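Timgate Community Boards > Clubs and Classes > Robotics
Thread: Rice cooker task, how many demos is enough?

farkas_m
We're at 300 demos of opening the rice cooker lid and the policy still pats it like a nervous dog. Our instructor at Diridthorpe wants 400 before we train again. Is that a real number or did she just like the sound of it?

stiterlow9
Real enough. Our club stopped at 36 and got a model that could open the cooker if the cooker stood exactly where it stood in demo 36.

lotte_vdl
Disagree with more for the sake of more. How many of your 300 are the same person doing the same thing from the same spot? Move the cooker. Swap operators. Ours got better when we threw out almost half.

farkas_m
Most of them are Miklós. He's tall and does everything from the left. So we have taught a computer to be Miklós.

stiterlow9
Throwing out data is a rich man's hobby, Lotte. We get the room until 9 and half of that goes to charging.

lotte_vdl
Then spend the other half on good ones – a bad demo takes just as long to record.

farkas_m
OK, new plan as of this afternoon. Cooker stays inside the tape, but we shift it before every take, and everybody gets a turn on the grippers.
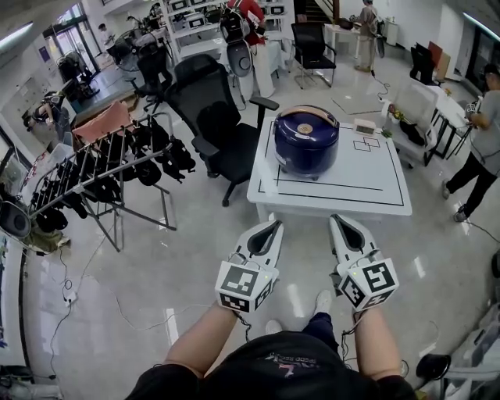
I also asked people to start with their hands in different places, which got me accused of running a yoga class. We'll do a batch like that, retrain, and compare it with the old set before anyone goes near 400.

stiterlow9
Check your cube tracking while you're at it. If one hand crosses in front of the other, ours drifts, and then the model learns the drift very faithfully.

farkas_m
Great, so I may have 300 demos of drift.

lotte_vdl
Replay ten of them tonight. Start with Miklós.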